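Stop Selling Us Curtains by the Color Name

Tuesday, July 14, 2020

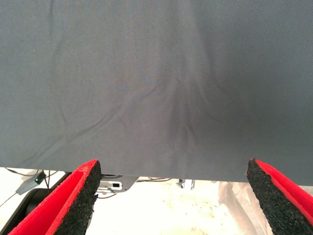 Gray twill, with creases running down toward the middle.

I have spent more of this summer than I would like shopping for curtains online. The colors have names like Moston and Flenier. One shop sells a gray called Schnyder and a second gray called Selex, and on my screen I can't tell them apart. The page for each one has a long paragraph about mood and light. It does not say what the cloth weighs.

I think shops should have to list the weight of a fabric, what it is made of, and how much it shrinks in the wash. Food has a label. A can of paint tells you how much wall it will cover. Curtains can cost far more than either, and you get a color name and a picture of a nice room.

In December I ordered 4 panels for the front bedroom. They cost $327 with shipping. The listing said "heavy feel," and they let in so much streetlight that I could read by it. After the first wash they were 3 inches shorter. The store told me shrinkage was normal for that fabric. It may be, but then it was known before I paid, and it could have been on the page.

People say you should go to a store and touch the cloth. That was fair advice a year ago. The fabric store near me is letting in a few customers at a time now, and the sample books have been put away. Some sellers will mail swatches, but a piece the size of a playing card tells you very little about how a full panel will hang or how badly it will wrinkle.

The usual objection is that most buyers don't know what fabric weight means. Most of us didn't know what thread count meant either, until it was printed on every package of sheets. We learned it because it was there. Thread count is not even a very good number. Weight would be a better one, and the mills already have it.

I still need curtains for the bedroom. For now I have the short ones up with an old blanket behind them, and I am not ordering again until somebody will tell me the weight.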